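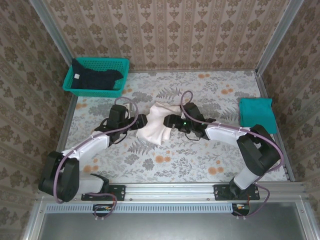 White cloth, crumpled; navy cloth in the basket, teal towel folded at right.

List: linen-care
From: Rehema Langat
Subject: Re: Fold dimensions for mixed small linen

Eun-seong Wi wrote:

> We have moved the small linen at Simiyu onto open shelves and the stacks
> are leaning. The shelves are 300 mm deep. Hand towels are folded in half
> three times, as they always were in the old cupboard. Tea towels and
> plain cloths are folded however the person doing them folds them.
>
> Three questions.
>
> 1. Is there a standard folded size for mixed small linen, or does
> everyone work from the shelf?
>
> 2. Our plain white cloths come out of the dryer in a twist. By the time
> they are shaken out and the corners found, the hand towels are done.
> Is there a quicker way to open them?
>
> 3. Do you fold from the basket, or tip everything out first? Hamisi
> tips it out. I don't.
>
> The last count was 679 pieces, all small, nothing larger than a hand
> towel.
>
> Eun-seong

Taking these in order, with one thing added at the end that you didn't ask.

1. Folded size

I know of no standard that would be any use to you. Work from the shelf. Measure the clear depth, take off 20 mm at the front so that nothing hangs over, and make that the longest side any folded piece may have. On a 300 mm shelf the limit is 280 mm. If there is a lip or batten at the back, measure from the face of it.

Then choose a single width for everything in the same stack. This matters more than the length. A stack leans when the pieces in it have different footprints, or when all the thick edges are on the same side. Both are common where towels and flat cloths share a pile, and from your description I would expect you have both.

Folding in half three times is fine for a hand towel if the last fold lands inside your limit. Ours doesn't. We fold lengthwise in thirds, then crosswise in half, then in half again. The thirds hide both long hems inside and leave one rounded edge, which goes to the front of the shelf. A neat rectangle on the table is easy enough to get with either method. The difference shows up at the tenth towel in the pile.

For flat cloths, halves are enough. Thirds in a thin fabric spring open and have to be pressed down by hand each time.

If you must mix them, put the towels at the bottom and turn every second one end for end. Do not turn the flat cloths. They are thin enough that it makes no difference, and it slows the work.

2. Opening a twisted cloth

Some of this belongs to the dryer. Mwajuma Laizer posted to this list in March about load size, and her advice was to run the white cloths apart from anything with a long hem or a tie. We tried it and the twisting dropped off, though it didn't stop. A cloth that has sat in a heap for an hour is also worse than one taken out promptly.

For the ones that still come out bunched, don't hunt for corners first. Take hold of the cloth at two places well apart, one in each hand, lift it a little and let the lower part hang. Most of the twist is in the part that sags, and a short shake will let it go. Then lower it, slide one hand outwards until it meets a hem, and follow the hem to a corner. The second corner is found the same way along the same hem. Once you have two corners on one side, the other two can be ignored until the cloth is flat.

Two faults to look for:

– Diagonal corners. If the cloth hangs in a point when lifted, you have opposite corners. Let go of one and run back along the hem.
– A rolled hem. Thin cloths roll inwards along one side in the dryer and the roll is easily taken for the edge. Pull it flat before the first fold, as it will not come out afterwards.

A patterned table covering makes white cloth easier to square up. Against a plain pale bench I lose the edges. A floral covering shows where the cloth stops, and if the pattern repeats in straight rows you can line the hem up with it. Oilcloth is too slippery for this. Anything with a bit of grip will do.

3. Basket or tipped out

From the basket, one piece at a time. I side with you against Hamisi Mussa on this, although he is faster than I am at most things.

Tipping out uses up the table, and the pieces tangle a second time. With the basket at the back left corner and the middle of the table clear, there is room for one cloth to be opened fully, and finished pieces go to the right against the wall. Left-handers should swap the sides. Let a folded piece touch the wall if you like, but don't push it up hard or the back edge curls.

A mesh-sided basket is worth having over a solid one. You can see from the side what is left in it, and dark pieces are easier to pick out. I leave the darks for last so that their lint stays off the whites.

4. Tags

You didn't mention these. If your cloths have a sewn tag, decide which end it goes to and keep to that. We start with the tag at the left, so it finishes inside the second fold and never shows at the front of the shelf. It also settles which way up the cloth is, something you will want to know with navy or black pieces where the two faces look much alike under a poor lamp.

Smaranda Mihăilă cuts the tags off. I would leave them on, as they are the only place the wash temperature is written down, but her shelves do look tidier than mine.

On quantities: our last full count was 1231 pieces across two rooms, and the year before it was 2775, when the bath linen was still included. At that size we kept the towels and flat cloths on separate shelves and had no leaning at all. With 679 you could do the same if you can spare a second shelf. Try that before you change the folds. It takes an afternoon and can be put back if you dislike it.

Could you send the width of the shelf as well as the depth? If it is over 900 mm, three stacks side by side with a gap at each end will be steadier than four packed tight, and I can work out a folded width for you from that.

Rehema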